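Gripper and Arm Comparison in the Console Cell: Frequently Asked Questions

Last updated March 7, 2022

These questions came in from teams who use the Skelitz simulation cell or are planning to. Answers are by Jinfeng Gu unless noted. If yours is missing, write to the cell mailbox and it will be added at the next update.

What is being compared?

Two grippers and two controllers, on the same arm and the same task. The task is operating the controls on the teal console: the lever, the toggle switch, the rotary selector, the row of small knobs and the large white dome. The grippers are called Rosenthal and Zilstead in the logs, after the meeting rooms where each one was first proposed. The controllers are called A and B.

Is any of this running on real hardware?

Not at this stage. All of the numbers on this page come from simulation. The hardware trials are planned for October, on a console built from the same drawings.

Why a console and not blocks or cups?

The teams that asked for this comparison work on machine tending. Their robots have to use panels that were laid out for people's hands. A block can be picked up from almost any side, but a lever has a direction, and the gripper has to clear whatever is mounted next to it. We wanted a task where finger shape and wrist angle both matter.

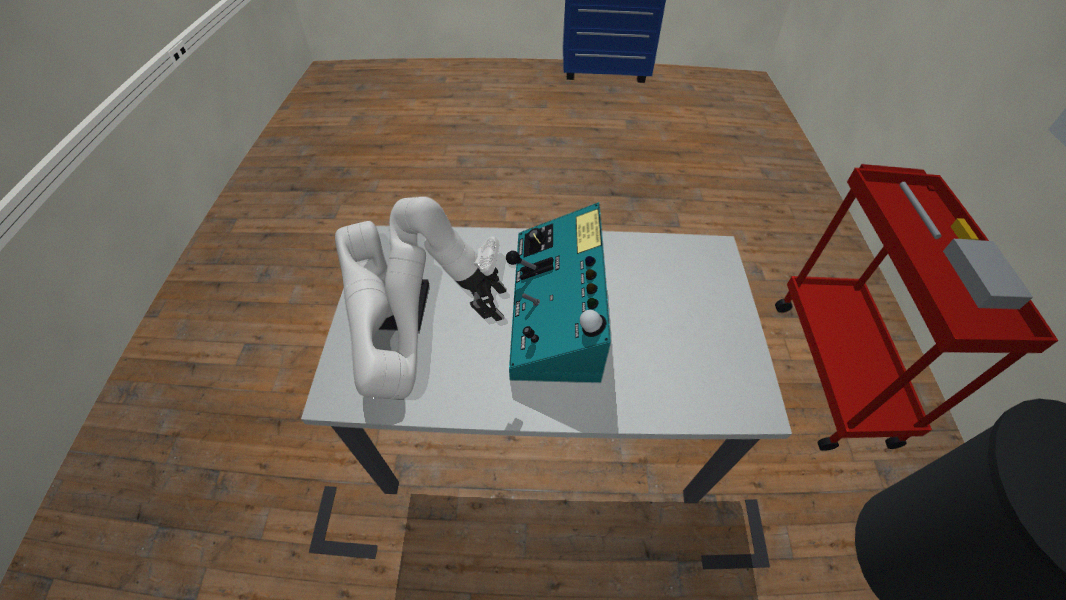
The console stays in the same position for the whole comparison. We did try moving it between runs during the first week, but that mixed up two questions: how well the gripper works, and how well the camera finds the panel. The second one has its own test.

How many runs are there for each combination?

There are 470 runs in total. They are not split evenly. Controller B was added late, so it has fewer runs than controller A with both grippers. The run table lists the count for each pairing, and you should check it before quoting a success rate to anyone.

What counts as a success?

The control has to reach its target state and stay there after the gripper has backed off. For the lever, that means the end of its slot. For the toggle, it means fully switched over. A run where the fingers bump a neighboring control and change its state is a failure, even if the target control ended up where it should be.

What counts as a collision?

Any contact between the arm or gripper body and the console housing above the force limit in the config file. Fingertip contact with the target control is ignored. Contact with the tabletop always counts.

Which camera views are recorded?

Every run has a view from the front of the table, looking down on the sloping face of the console, and one from the opposite side, looking at the tall rear panel. The front view is the one most people want. You can see the labels and most of the controls in it, although the arm covers part of the left side once it reaches over.

The rear view is there for approach height. The sloping face is hidden from that side and only the tops of the taller controls show, but it is much easier to judge how far the fingers are coming down.

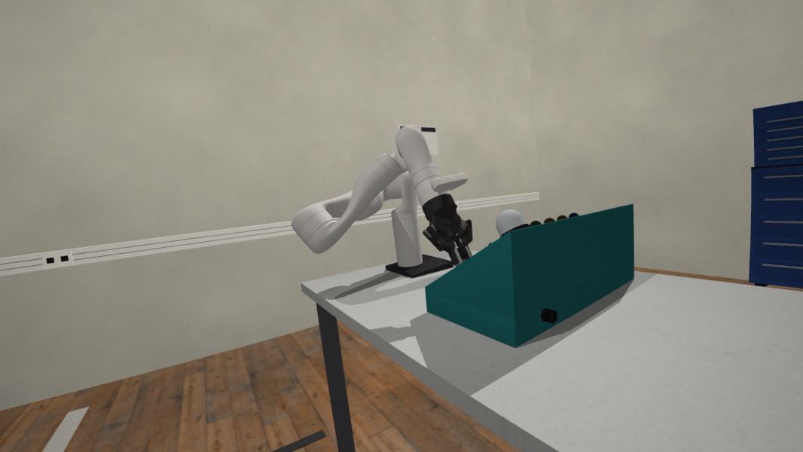
Both views are saved at the same rate and share a clock, so frames can be matched by timestamp. Please do not match them by frame number. The rear stream sometimes starts one frame late and we have not fixed that yet.

Can the policy use both views?

Yes. Controller A takes the front view only. Controller B can take either or both, and there is a flag for it in the config. The results on this page use both views for B, so part of any gap between A and B may come from the extra camera. A fair test with B on the front view alone is in the queue.

Which control is hardest?

The small knobs along the right side. They are close together, and a gripper that opens wide has trouble getting to one without touching the next. Controller A with the Rosenthal gripper managed 34 percent on the knobs. The same controller with the Zilstead gripper managed 54 percent. Both do better on everything else.

And the easiest?

The white dome. It is large and sits near the front corner with open space on two sides. Most failures there are timeouts, where the arm hovers near the dome and never commits to a push.
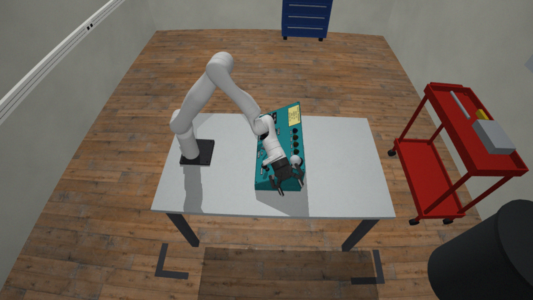
Gripper over the near end of the console, fingers apart, with the white dome beside it.

Why does the arm approach from the left?

The base is mounted at the left of the table as seen from the front camera. Reaching the right-hand column of knobs means going over the panel with the wrist fairly high. We looked at a base position on the other side, and it made the knobs easier and the lever harder. The present position matches the planned hardware bench, so we kept it.

Do the shadows matter?

More than we expected. The arm throws a shadow across the console in a lot of poses, and the early version of controller A lost track of the darker controls when that happened. We now vary the light direction and brightness during training. The evaluation runs use fixed lighting so that they can be compared with each other.

Can I change the items in the background?

You can, but please leave them alone for any run you want included in the table. The red cart and the blue drawer cabinet are part of the standard room. Nothing in the task uses them. If you need a plain room for debugging, load the bare layout and tag your runs with it.

My arm stops above the console and does not move. What is wrong?

Check these first:

The start pose. If it was edited by hand, the planner may have no clear path from it to the target.

The gripper file. The two grippers have different lengths. If the wrong one is loaded, the planner thinks the fingers are somewhere they are not, and it refuses to go lower.

The time limit. The default is 64 seconds. A shorter limit can end a run before the final approach, and the last image will show the gripper hanging over or beside the console.
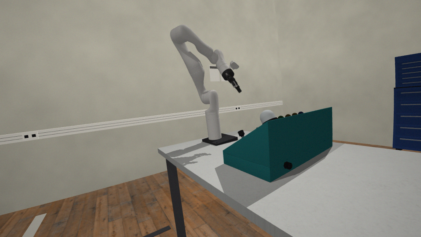
If none of those explain it, send the run ID and the config file. A video alone is not enough for us to find the cause – we need the joint log as well, and it is deleted from the shared drive when the drive fills up, so copy it early.

Can I bring my own gripper?

Yes, if you have a mesh, a joint description and a mass for each part. It has to bolt to the standard wrist flange. Simplify the collision mesh before you send it. One submission had every screw thread modeled and the simulator slowed to a crawl.

Suction cups and single-finger pushers are not accepted for this comparison. They can press the dome but cannot turn the selector.

Who decides which gripper goes to hardware?

The Zeratside hardware group. They will use these results along with price, delivery time and how easy the fingers are to replace. Based on the runs so far, the Zilstead gripper is ahead on the knobs and the two are close on the lever.

Where are the raw files?

In the project folder on the shared drive, sorted by gripper, then controller, then control. Access requests go to Jinfeng Gu. Say which gripper you need, as the full set is large and takes a long time to copy.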